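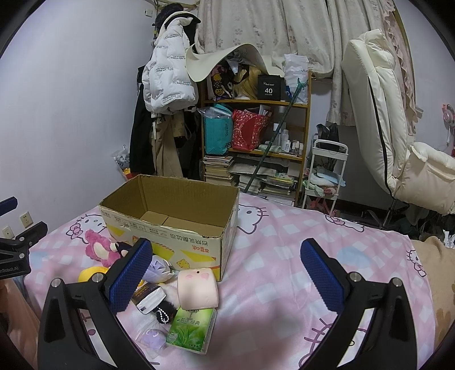 Spare room, week two

Well, I finally did it. After putting it off all summer I've started clearing out the spare room, and I have opinions! My friend Theresia Plattner (some of you met her at the Morkgate picnic) told me to do one shelf a night and then stop, even if I felt like going on. I didn't listen, of course. I pulled everything out on the first evening and had to sleep with a pile of winter coats on my feet.

So I went back and did it her way. One shelf, a cup of tea, done by 8. The books were the hard part. I had around 100 of them in there, and I'd have sworn I loved every one, but when I sat down and read the first page of each I was bored by most.
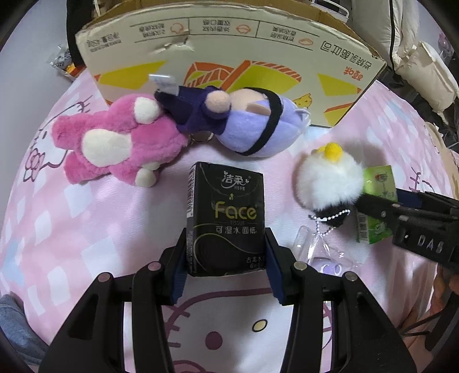

The little stuff takes longer than you'd think, by the way. Chargers, half-used notebooks, batteries that may or may not be dead, keys to a bike lock I lost in college. I gave myself two minutes per item and then it had to go somewhere, and I only cheated on the postcards.

Next up is the closet, which I'm dreading. If anyone wants a sewing machine (it runs, it's just loud), write back before October and it's yours. You'll have to come and get it, though, that thing weighs a ton!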